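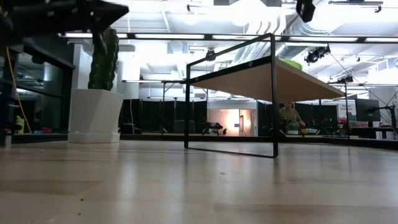

A cactus in a white planter, pale floor, low table.

Somewhere to sit down, please

Bisia has lost its benches. Gone from the bus station, gone from the stretch of Iordache Street between the bank and the shoe repair, gone from outside the post office. I noticed the last ones in June, when I had a bad foot and needed one. Before that I suppose I walked past the gap for months like everyone else.

I want to complain about this properly, so bear with me.

A town needs places where a person can sit down without buying anything. That's my whole argument. No coffee, no day pass, no app. You're tired, or early, or eighty, or you're carrying a watermelon, and there is a seat, and you sit on it. It used to be so ordinary that it wasn't even a subject.

Now look at what we've got. The Torker building opened its ground floor with a lot of noise about a "public living room". Nice big windows. Plants. Go in at 4 in the afternoon and try it. There are chairs, yes, and every one of them is on the cafe side of a rope. The free side has a sort of ledge at hip height. You can lean on a ledge. I timed myself leaning on it and gave up after 6 minutes, and I'm a fairly stubborn person.

The management company is Tenduvex and they did answer my letter, I'll give them that. The answer said the ground floor offers a "range of dwell opportunities". I read that out loud in the kitchen a few times. Dwell opportunities. It's a ledge.

And the bus station. The station is the one that makes me angry. Buses to the hospital run every 60 minutes outside the rush, so if you miss one you're standing for an hour, and who takes the bus to the hospital? People who aren't well. The seats came out "for cleaning" and what went back was a row of those slanted bars you perch on like a pigeon. My mother can't use them. She slides. She has started taking a folding stool in a shopping bag, and she isn't the only one, go and look.

The town report on street furniture is online if you can find it, under parking for some reason. It says the yearly upkeep of a bench comes to $1,405. I have no idea how. Repainting, insurance, somebody driving out to check it's still a bench. Fine, say it's true. Bisia spent more than that on the banner over Iordache Street telling us it's a walkable town. Walkable! Walking is a thing you do between sits.

The usual reason given is trouble. Kids hang around, men drink, somebody sleeps there overnight. I don't want to pretend none of that happens. I've moved along from a bench myself because of who was on the other end of it. But the kids are still here, and the men are still here. They sit on the bank steps now. The ones who really went home are the older people and the ones with small children, because they can't do steps and they won't do curbs. So you take out the seats to fix the street and you end up with a street that has only the people you were complaning about. Then everybody says it's gone downhill.

The other reason is cafes. There are plenty of cafes, people tell me, sit in one. I like cafes. But a coffee and a roll every time your knee hurts is real money, and there's a clock on it too – you feel the cup going cold and the waiter being polite. I watched a woman make one tea last through a whole phone call with a school. She kept lifting the empty cup.

Libraries still do it right. Ours has tables, real ones, and you can put your elbows on them and read the paper or read nothing. Closed at one on half the days though. And it's up the hill.

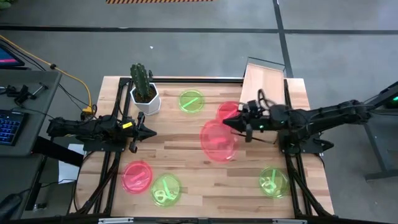 One reader wrote back to my last column on this to say I was being sentimental, that the old benches were cold, filthy and pointed at traffic, and that in ten years of living over Iordache Street she had seen pigeons use them more than people. She'd take one clean indoor table with a proper roof over it before a whole row of those, and she'd happily pay for it in her taxes.

Well, alright. Some of that lands. The one by the post office did face a wall. And I'd take the indoor table too, in January I'd take it over anything. But I notice that the indoor table keeps getting promised and the benches keep getting removed, and only one of those jobs seems to get finished.

So what do I want. Backs on the seats at the station, and arms, so people can push themselves up. One bench every block on Iordache Street, in the shade if there's shade. And the rope moved at Torker. Just moved, a few feet, so that some of the chairs end up on our side of it. That costs nothing at all.

There's a petition at the pharmacy counter. It needs 1,000 names before the council has to talk about it, and the pen is on a string. The pharmacy has two chairs, by the way. You can sit down to sign.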